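Drornidel method lets a two-armed robot learn assembly work from fewer demonstrations

Junthorpe, July 2023

Researchers at the Stonier laboratory in Junthorpe have presented Drornidel, a new method for teaching assembly tasks to a robot with two arms. With this method the robot learned a board of small parts from 547 demonstrations by human operators.

Assembly is difficult to learn because a small error of the hand can be enough to miss a hole or a peg.
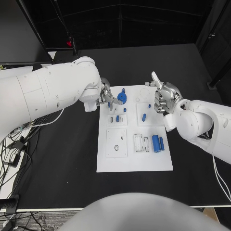
The method divides each demonstration in short steps and gives more weight to the moments near contact. The team started the work in February, with 500 demonstrations, and recorded the other 47 only for the steps where the robot was weakest.

"We did not want to collect more and more data without a question behind it," says Zawadi Ogola, who leads the project. "So we let the method tell us which step needs help."

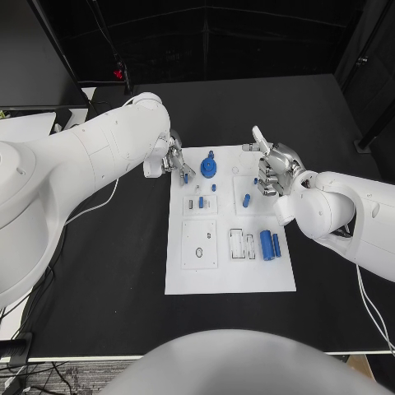
In the final test the robot had to complete 7 steps in sequence. It failed on 2 of them more often than the team had hoped, and both are described in the report. Behrouz Dehghan, who wrote the control software, will now study these steps with a slower approach movement.
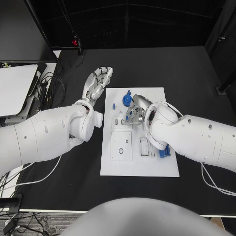
Both arms at the assembly board, with the right hand close to the blue gear-shaped part.

The report can be requested from the Stonier laboratory. Press contact: Tegan Harawira, Stonier, Junthorpe.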